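Zanitton Releases Sirumia Storage Range for Shared Offices and Workrooms

July 10, 2022

Zanitton today announced the release of Sirumia, a range of translucent plastic storage boxes, clear small-parts containers and front labels for shared offices, workrooms and studios. The range is sold with a written sorting procedure, the Rorolia method, which sets out how loose items on a common table are grouped, contained, labelled and returned to shelving.

Sirumia is available for order from July. Delivery to metropolitan and regional addresses is included on orders of 5 boxes or more.

Product scope

The range consists of 2 body types. The first is a shallow, open-topped box in grey translucent plastic, intended for items in daily use. The second is a smaller transparent container intended to sit next to or inside the box and to hold items that would otherwise move around in it: clips, adaptors, batteries, spare keys, drawing pins. Both are moulded in one piece. The rim of the open box is thickened to resist flexing when it is lifted from one side with a full load.

Labels are supplied on a sheet of 100. They are white, matt and unprinted, and take pencil, ballpoint and permanent marker. The adhesive is rated for removal without residue from the container wall. Labels are applied to the front face only. Zanitton does not recommend labelling lids or rims, as stacked or shelved containers are read from the front.

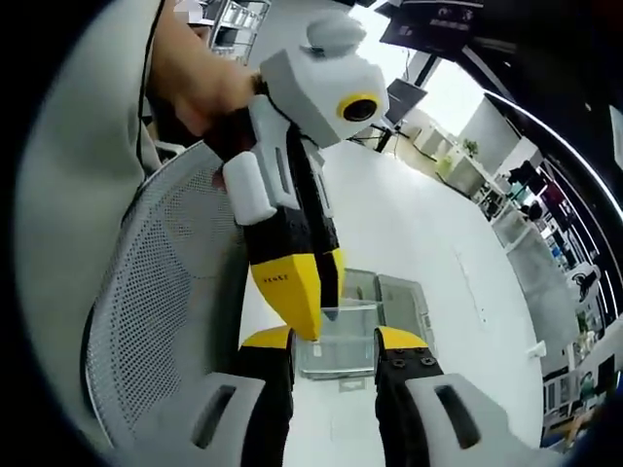 The company specified grey for the open box after comparing it with fully clear and fully opaque samples. Clear walls showed contents well but made a shelf of mixed items look unsorted at normal viewing distance. Opaque walls hid contents entirely and led users to open several boxes before finding the right one. The grey translucent grade lets a user judge how full a box is and see the general shape of what is in it.

"We kept coming back to the table," said Joni Saarela, product lead for Sirumia. "Most storage is designed for the shelf, and the shelf is where things stay once somebody has made a decision about them. The decision gets made on the table, with the box open in front of you. So the height of the wall matters, and how far you have to reach over it matters."

Wall height on the open box was reduced twice during development. The final height allows a seated user to place and remove items without lifting the forearm clear of the rim.

The Rorolia method

The method is supplied as a folded card with each order. It assumes one large table, at least one shelving unit and any number of people. The sequence is as follows.

Clear the centre of the table. Cups and personal items go to the far side or off the table.

Place one open box in the centre. Work on one category only.

Put items of that category into the box. Items belonging elsewhere are left where they are.

Move small items to a clear container. Label the container before it is filled.

Return the box to its shelf before bringing out the next one.

Categories are chosen by the people using the room. The card lists suggestions for offices (cables, stationery, postage, small tools) and leaves blank lines for others. It advises against a category named "miscellaneous" or "other".

Erzsébet Borbély, who wrote the card, said the one-box rule had drawn the most questions from early customers.

"People want to set out five boxes and throw things into all of them," Borbély said. "You can do that with two metres of bench. On a round or curved table the outer boxes end up near the edge, you are leaning across the others, and the sorting gets worse as you go. One box in the middle is slower for the first category and quicker for the rest."

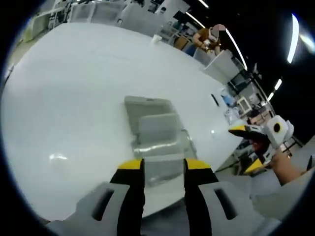
Grey open-topped storage box on a white rounded table, with white shelving and storage units behind.

Table surfaces

The base of each box is flat, with a fine texture to limit sliding on gloss and laminate finishes. No rubber feet are fitted. Feet were trialled and withdrawn because they collected grit and left marks on light-coloured tabletops when a loaded box was dragged. The base can be wiped with a damp cloth. Solvent cleaners will cloud the plastic and are not covered by the warranty.

Users working near a bright window may find that a glossy white tabletop produces glare through the box wall. Turning the box so that its long side faces the window reduces this.

Availability and supply

Sirumia is distributed by Hung, which also holds replacement stock. An initial production run of 1,000 open boxes has been completed. Boxes and containers may be ordered separately. Label sheets are included with any container order and can be bought on their own.

Customers replacing an earlier Zanitton range should note that the new open box does not nest with previous models. Existing lids will not fit. Shelf depth should be checked before ordering; a dimension sheet is available from Hung on request.

Colour options other than grey are not planned for this release.

About Zanitton

Zanitton designs and supplies storage products for workplaces, schools and community facilities. Product enquiries and requests for samples should be directed to the Sirumia desk at Zanitton. Trade accounts are handled by Hung.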